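Follard's long road back to the top division

By our volleyball writer
Saturday, March 9, 2019

Follard play their last home match of the season this evening, and a win would put them into the promotion play-offs for the first time in 13 years. 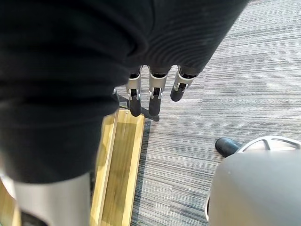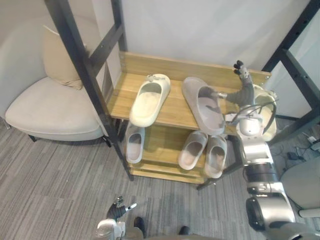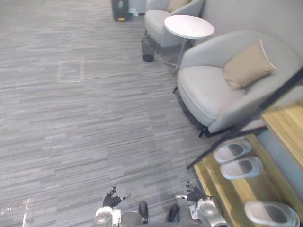

The club has had three homes since it was founded and has never owned any of them. For most of that time it trained in a school gym with a low ceiling, where any high ball hit the lights and had to be played again. Shoes were the other trouble. The school wanted no street shoes past the door, and with no proper storage the players left theirs in a heap in the corridor. A plain two-tier wooden rack with slippers on the top shelf, like the one shown here, would have saved a lot of hunting about after practice. The present hall, on the Kubiak estate, has lockers, a sprung floor and seats for 291 people. All of them have been sold for tonight.

The season did not begin well. Follard lost three of their first four matches, two of them in straight sets, and the passing was poor in all three. The coach moved the captain from outside hitter to libero in the fifth week and brought in a younger player at the net. They have dropped only 8 sets since.

Serving has changed too. Last year the team went for power and gave away points in long runs. Now most of the squad use a short float serve aimed at the back corner, and only two players are allowed to jump and hit it hard. It is dull to watch at times, but opponents have struggled to set up a quick attack against it.

Hutura, tonight's visitors, are second in the table and already sure of a play-off place. They won the first meeting in March, early in the month, by three sets to one. Their middle blockers are the tallest in the league and Follard scored almost nothing through the centre of the net. The coach has spent the past week on attacks from the back row.

Money is tighter than the results suggest. Kustura, the flooring firm whose name is on the shirts, has paid for the kit again but not for travel. Players share cars to away matches, and a raffle and two quiz nights have raised £2,575 towards the coach for the play-offs, should they get there. Promotion would mean longer trips and at least two overnight stays.

The club has said it will go up if it earns the place. It turned the chance down once before, when the hall it was using then did not meet the league's rules on ceiling height.

Doors open at six and the first serve is at seven. The junior side play a short match beforehand.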